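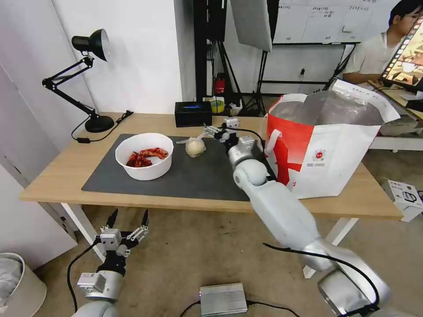
Section 4: Packing away a meal

Right, on to the chore everyone asks me about first: can the arms put the shopping and the leftovers in a bag? Sometimes! I've been running the Girkent software on a two-arm table for a while now, and bagging is the job I'd try once you've finished the calibration in section 3. A person does it half asleep, and it still makes my arms look like they're wearing oven gloves.

Before you start

Lay the mat flat and get all the food onto it. I like a mix: something in a bowl, something wrapped in film, something in a clear plastic container. Stand the carrier bag at the right-hand end with its mouth wide open, and fold any handles well out of the way.

Caution: keep your own hands off the mat while the arms are live. The stop button lives by your keyboard, so leave it there.

1. Open the Swai task panel and choose Pack, then Single item. Please don't go for Whole table on day one (I did, and spent the evening picking crumbs out of a joint).

2. Set the grip force to 4. You can creep upwards later, but anything soft will show you very quickly when you've overdone it.

3. Move both grippers to the ready position, low and open, with the item you want between them. 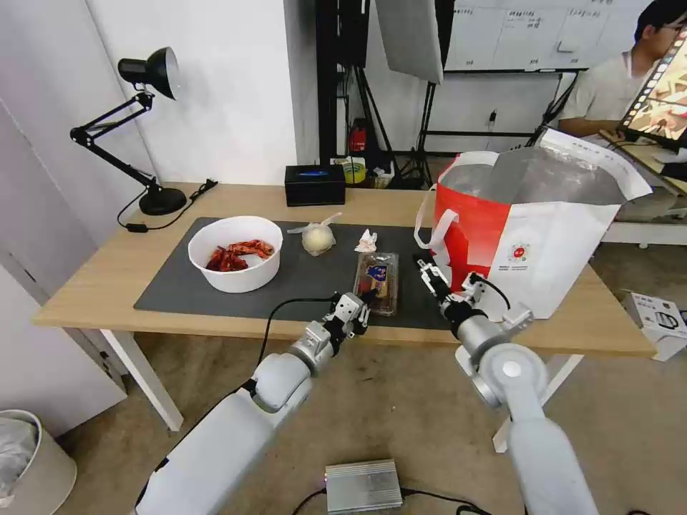 Food container between the two grippers, insulated bag at the right.

4. Check the cables. Each one needs enough slack for a full reach, and you don't want a loop where it could hook a bowl.

5. Press Start and let the right arm do the lifting. If it misses, wait for it to back off by itself before you nudge anything.

Note: clear plastic is still the hard bit. Shiny film confuses the depth reading, and Oona Rissanen, who wrote the Trosska add-on, suggests dimming any lamp that points straight at the mat. It helped me a lot with knotted bags.

6. Once the item is held up, pause and look at how it's hanging. A tilted package can catch on the rim of the bag, so use Rotate wrist in small steps until you're happy.

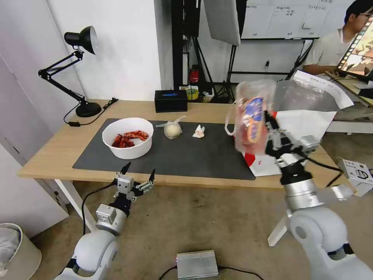

7. Press Lower, then Release. Keep the gripper over the bag until the fingers are fully open, then send the arm home.

8. Save the run with a name you'll recognise. I kept 10 called "test" and regretted every one.

If the item slips, go back to step 2 and add a single notch of force. Error 452 means the arm couldn't find the bag opening, so spread the top wider and try again. For bowls of loose food, I'd still carry those to the kitchen yourself.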